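Nekmont Community Workshop
Opinion

The Case for the Modest Machine: Home-Built Automation and the Shared Workshop

By Leokadia Szczepańska

January 12, 2025

We use cookies to remember your preferences and to understand how readers use this site. By continuing to browse, you agree to their use. Manage settings.

The members of a shared workshop are regularly asked to decide which projects deserve bench space. At Nekmont the question has become harder in the past few years, as the cost of small motors and controllers has come down and the number of proposals involving a robot of some kind has gone up. It is the view of this writer that the workshop should continue to support such projects, that it should support them generously, and that it should be far stricter than it has been about the purpose each machine is meant to serve.

The occasion for these remarks is the Bestness arm, a project begun by Shewit Tekleab in the electronics bay and later continued in her own kitchen. The arm is intended to take light utensils out of a holder, pass them to a person seated at the counter, and put them back afterward. It was proposed on behalf of a relative with limited reach, and it has a budget of $2000, a sum that has covered the motors, the power supply, the printed joints and a good deal of aluminum that is no longer of any use.

Several members questioned the proposal when it was first circulated. Their objections were reasonable and deserve a full answer. The first was that a person who cannot reach a whisk would be better served by moving the whisk. The second was that a kitchen is a poor setting for a machine built by amateurs. The third, put more quietly, was that home robotics tends to absorb years of effort and to yield a short demonstration that works once for visitors.

On the first point, the members were correct as far as they went. The holder was moved. The counter was cleared and a lower shelf was put in, and these measures did more for daily comfort than any motor could have done in the same period. They did not settle the matter entirely. The relative in question still wished to cook beside other people, at the same counter, without asking for each tool to be handed over. A rearranged kitchen suits one person at a time. A machine that fetches may, if it is well made, suit two people who share the room. Whether it will do so in this instance remains to be seen, and the workshop's support should not depend on the answer being yes.

On the second point, this writer has more sympathy with the objectors. Food areas need to be cleaned, and a cleanable machine is a different thing from a machine that moves. The early joints on the Bestness arm had open seams that would have held flour. The cable run passed directly over the area where a cutting board would sit. Both faults were identified in the workshop by people with no interest in robotics at all, one of them a cabinetmaker who had come in to use the thickness planer. The joints have since been covered and the cable rerouted behind the upright. An enthusiast working alone in a basement might have arrived at the same corrections, though probably much later and at greater expense.

There is also the question of force. Our rules require that any powered arm built on the premises be limited so that a person can stop it with one hand, and that it have a stop button within reach of whoever is operating it. The Bestness arm meets both requirements. Members have asked that the rules be relaxed for larger machines. They should not be. A shop that admits teenagers to its evening sessions has no business hosting equipment that must be fenced, and a builder who needs greater force than a hand can resist should be directed to a commercial facility with the staff and insurance to match.

The third objection is the most serious. It is true that many home-built robots are made to be filmed. The builder chooses the object, the starting position and the lighting, and the machine repeats a path that has been tuned over many evenings. Such work can be skilful. It should be described honestly for what it is, a recording played back through motors, and it should not be presented to the membership as evidence that a machine can cope with a household.

The remedy is a better standard of proof. When the Drunance trolley was built here, the builder was asked to let it run for 48 hours among the usual traffic of the shop, with stools left out and extension cords across the floor. It stopped often. It also produced a list of failures that was worth more to the next builder than the trolley itself, and that list is still consulted. A comparable trial should be expected of every project that asks for a second term of bench space. The trial need not be passed. It need only be carried out in ordinary conditions, with the results written down and left in the binder.

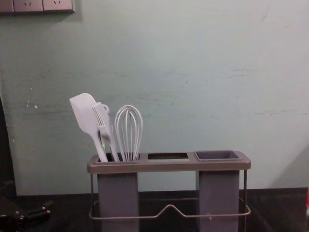
A household arm should be judged against the objects that a household already owns. Manufacturers of laboratory and factory equipment are able to specify the shape of the part, the tray it arrives in and the direction it faces, and amateurs who read their literature tend to assume that they may do likewise. A kitchen offers no such arrangement. The spatula, the basting brush and the whisk share the left-hand cup of the caddy with their handles crossed, while the cup at the other end holds nothing. A person taking out the brush will free it from its neighbours without much thought. For an arm, the same action calls for a judgment about which handle belongs to which head, a grip that suits silicone bristles or thin wire loops, and an upward pull that does not bring the whole caddy with it.

It has been suggested to Ms. Tekleab that she replace the caddy with a rack of separate slots, one per tool, each at a known position. A drawing for such a rack was prepared by another member and is a handsome piece of work. She declined it, and in this writer's opinion she was right to do so. A rack of that kind would make the machine appear capable by placing the burden of tidiness on the people it is supposed to help. Anyone who has lived with others knows how long a rule about slots would last. If the arm can deal only with a kitchen that has been laid out for it, then the family has acquired a second set of chores.

This should not be taken as an argument against all accommodation. A heavier base under a holder is a small change that costs the family nothing in effort, and the same could be said of a strip of contrasting tape on a handle. The distinction the workshop ought to draw is between changes made once and changes that must be kept up every day. The first sort may be counted as part of the installation. The second sort should be counted against the machine, in plain terms, in the report that goes into the binder.

Some members will find this standard discouraging. It would have disqualified a number of well-liked projects, including one of this writer's own, a curtain opener that worked only if the curtain had been hung with care each evening. It may also lead to fewer finished machines and more half-finished ones with good notes. That is an acceptable outcome for an institution whose purpose is the instruction of its members. The workshop does not sell robots. It lends tools, floor space and the attention of people who know other trades, and a candid account of a failed grip is a proper return on that loan.

A word is owed as well to the matter of money. The bay in which powered projects are built draws more heavily on the operating budget than the woodworking side, chiefly for electricity and replacement bits. The woodworkers have been patient about this. Their patience would be better rewarded if robotics projects were required to leave something behind for general use, whether a jig, a tested bracket or an hour of instruction on the controller. Ms. Tekleab has already left a clamp for holding small tubing square, and it sees steady use at the bench by the D'Souza lathe. An informal custom of this sort exists among the better builders. It should be made a written condition.

The terms for bench space will be reviewed in April. This writer intends to propose 2 amendments: that every automated project be tried among ordinary household or workshop clutter before its term is renewed, and that any daily upkeep demanded of the user be recorded beside the machine's results. Members who disagree are encouraged to put their reasons in writing, and those with an alternative test in mind are asked to bring it forward in enough detail that it can be tried on the Bestness arm while it is still in pieces.

Filed under: Opinion
5 comments

Contact the workshop office | Copyright Nekmont Community Workshop | Back to top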